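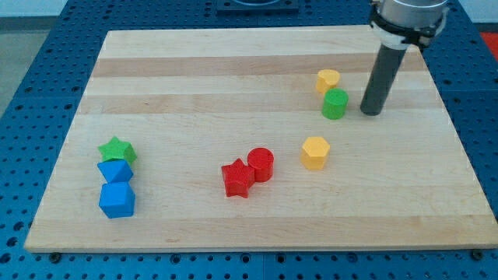 Photo: Murdo Drummond, Lokenano open day

mdrummond
Went to the Lokenano open day in October and finally sorted my pictures. Colored blocks on a maple board, perforated blue table, one arm with a plain rod for a tool. The demo was pushing only, no grasping. An operator typed a request such as "move the red star to the green star" and the arm worked from that. Entry was free, parking was 2 euros.

torque_229
What was the control rate? The handout didn't say.

mdrummond
I asked and got "fast enough." The handout did claim 2,000 training episodes for this table.

cergate_fan
Not impressed. A rod on a flat surface is a two-axis problem. Cergate had peg insertion running at their last demo, with force control.

glindsay
Different problem. With a single contact point you don't control rotation directly, and a star doesn't slide like a cylinder does. Try pushing one with a pencil. The star in your photo is right up against the red cylinder — separating those two is harder than it sounds.

cergate_fan
Fine, but I'd still want a success rate before calling it anything.

glindsay
Agreed on that. Mine was the afternoon session and they gave no number there either.

torque_229
Does anyone know if the tip is rigid or has some give?

mdrummond
Didn't get to touch it. Gillespie, did you?

glindsay
No. I'll write to them and post the reply in the Luvbridge thread.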